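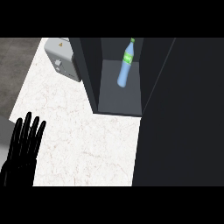
Sourdough starter rises great, then the loaf comes out flat. What am I missing?

Posted in Bread and Baking by metby_crumbs
September 10, 2026

Hi everybody! I finally got a starter going and I'm completely hooked. It doubles every morning after a feeding and smells wonderful, kind of like yogurt and green apples. My trouble is the bread itself. I've made five loaves so far and every one of them spreads out sideways the second I tip it from the basket, then bakes up short and a little gummy in the center. The flavor is fantastic, though, so I'm not giving up!

I use 500 grams of bread flour, 375 grams of water, 100 grams of starter and 10 grams of salt. I mix at night before bed, leave it on the counter until I get up (usually nine hours), shape it, give it an hour in the basket and bake at 450 in a covered pot. My kitchen stays pretty warm in summer. Should I be kneading more? Is it the flour?

3 replies

doltmont_baker
You're so close! A starter that doubles every day is the hard part, and you've already got it. I'd bet on the overnight rise being too long. Nine hours in a warm kitchen with that much starter is a lot, and dough that has gone too far turns slack and sticky and won't hold a shape no matter how nicely you fold it.

Try cutting the starter to 35 grams and leave everything else alone for one bake. Or keep the 100 grams and mix in the morning on a day off, so you can watch it. You want the dough up by half or a little more, with a domed top and some bubbles along the side of the bowl. A straight-sided container with a piece of tape at the starting level makes this really easy to see.

The other thing I love is a cold rest after shaping. Put the basket in the fridge, covered, for 17 hours or whatever fits your day. Cold dough is firm, it scores beautifully and it goes straight into the hot pot. My first loaf done that way had an ear on it and I took it over to show the neighbors!

rye_not_26
lower the water. 350 is plenty while youre learning. also let it cool all the way before you cut it, mine were gummy till I quit slicing them hot

cetia_street_kitchen
Agree with both of the above, and I'd add a thermometer. My loaves looked done long before they were, and now I pull them at 208 in the middle. I also take the lid off after 25 minutes and give them another 20 for color.

Kneading is probably fine, by the way. Do a few rounds of stretch and folds in the first 2 hours and you'll feel the dough tighten up under your hands, it's the best part of the whole process! Please come back and post how the next one goes.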